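The Year I Tried to Own Fewer Clothes

12 November 2024

Every fall I decide I own too much to wear, and every spring I find I have somehow fixed this by buying a different kind of hanger. This year I meant it. 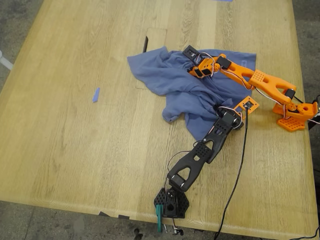 How it started

My sister-in-law, Maj-Britt Granström, came to stay for a weekend and asked if she could hang up one dress. One. I opened the closet and we both stood there looking at it the way you look at a parking lot on the day before Thanksgiving. She ended up hanging the dress on the shower rod, where it got soap on the hem. She was very nice about it, and she has mentioned it four times.

So I set myself a rule. For six months nothing new would come in, and on the first Saturday of each month something had to go out. I wrote the rule on an index card and taped it inside the closet door, then bought a sweater the following Thursday. The sweater was on sale, and I hadn't taped the card up very well.

The sorting

I had read that you should take everything out and put it on the bed. I did this at nine at night, which meant that by eleven I was sleeping on the couch under a raincoat.

What I learned is that I don't own clothes so much as plans. There were hiking pants for the trip to Kamardale that we called off twice. There was a blazer for the kind of job where people say "circle back." There were 12 T-shirts I was keeping for painting, and I have painted one room in my life, a bathroom, in a T-shirt I liked.

The T-shirts were the hard part. I can give away a coat without a pang, but a shirt from a 10K I walked most of will apparently be buried with me. My friend Aslak suggested I take a picture of each one and let the shirt itself go. I now have a lot of pictures, and all of the shirts.

Selling things, briefly

I tried to sell the good stuff. The blazer went up online for what I thought was a modest price. One man asked if it came in a different color. Another wanted to trade me a blender. After three weeks I took it to the thrift store on Grant Street, where the woman at the counter held it up, looked at the shoulders, and said, "Huh."

I did get a store credit out of it, so I now own a second raincoat.

Where things stand

The closet door shuts. You have to lean on it, but it shuts, and in July it didn't. Six bags have left the house, and only one of them came back, when my husband saw his bowling shirt through the plastic.

Maj-Britt is coming again in December. I've cleared a space on the rod as wide as my hand and put an empty hanger in it, facing out, so it looks like a guest room. She says this time she's bringing two dresses.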